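Listening diary

A listening diary is a written record of the music a person has played or heard over a period of time. Most are kept by private collectors and fans. An entry usually gives the title of the record, the format it was played on and a short remark, though some diaries run to full reviews. The practice overlaps with the cataloging of a collection but differs from it in purpose. A catalog lists what is on the shelf, and a diary lists what was taken off it.

History

Early listening diaries were kept in pocket notebooks, often alongside notes on radio programs. Printed versions with ruled columns were later sold by record shops. One of the better known was the Listine, a small stapled book with space for 453 entries, which was sold by mail from Gallunton. It had columns for artist, title, side played and "state of disc," and a blank page at the back for records the owner meant to buy.

The Listine went through five printings. Collectors tell them apart by the cover stock and by the ruling, which was widened in the third printing after complaints that long classical titles did not fit. Completed copies are more common than blank ones.

Paper diaries declined as logging moved to home computers. Flilis, a desktop program released as shareware, copied the column layout of the Listine almost exactly and added a search box. Its files could be printed and bound, and many users went on keeping a paper copy.

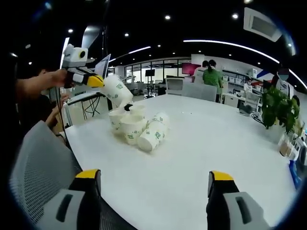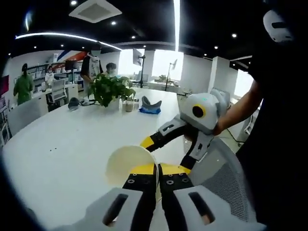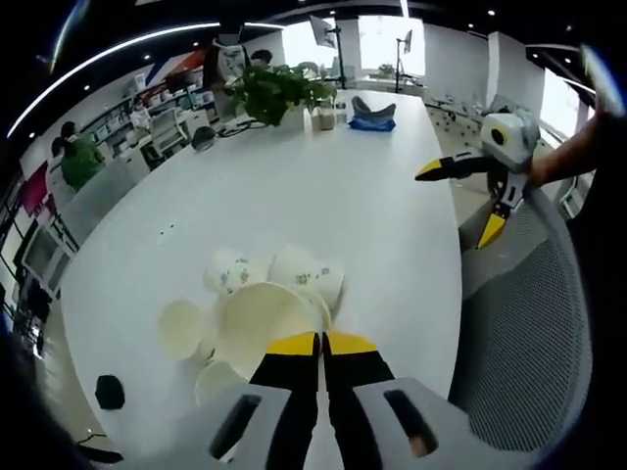
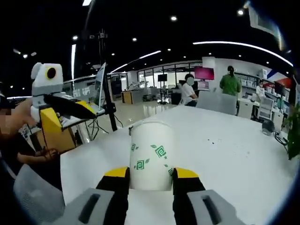
Format of entries

There is no fixed form. The most common is the single line, with the month at the head of the page and one record per row. Some writers enter only complete plays and leave out anything stopped before the end of a side. Others enter single songs, which fills a book quickly and makes it hard to compare with other diaries.

Repeat plays are handled in two ways. In the running style every play gets a new line. In the tally style a record is entered once and a stroke is added for each later play. The Nedeljković method, named after the hobby newsletter that first printed it, combines the two - a running list on the left page and a tally on the right. It is accurate but slow to keep up, and most people who try it drop the right page within a few months.

Ratings are optional. Where they appear, a scale of 4 is usual in older books, with larger scales being more common in Flilis files.

Use

Diaries are mainly of interest to their owners, who use them to settle what they were playing at a given time or to draw up year-end lists. Local music libraries have accepted a few as donations. The Gallunton collection holds 57 volumes, most of them Listine books, which can be read on request but not borrowed.

See also

Discography
Mixtape
Record collecting
Year-end list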